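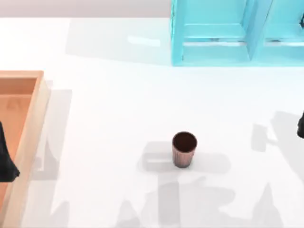 Turquoise shelf unit on a white table, rendered from above.

Wolgate Parish Library Loans - README

June 25, 2020 - by R. Žukauskas

Search this archive Go Advanced

## Contents

Loan records from the Wolgate and Plostgate branch libraries, typed up from the paper issue ledgers. Each row is one loan.

- `loans.csv` - one line per loan
- `titles.csv` - title, author, shelf mark
- `branches.csv` - branch codes

## Fields

`loan_id`, `branch`, `title_id`, `date_out`, `date_in`, `renewed`

Dates are year-month-day. An empty `date_in` means no return was stamped, so do not read it as a lost book. The standard loan period is 14 days at both branches.

## Known problems

Plostgate used its own shelf marks until it took over the Salton stock. Old marks are kept in `titles.csv` with the prefix `P-`. The February ledger for Wolgate has water damage and 200 rows carry a guessed title, flagged `g`.

Borrower numbers were removed before release. Titles lent only once are grouped under `title_id` 100.

## Use

Files are UTF-8, comma separated, with a header row. `sample.csv` holds the first 1,000 loans for testing import scripts.

Last updated: see top of page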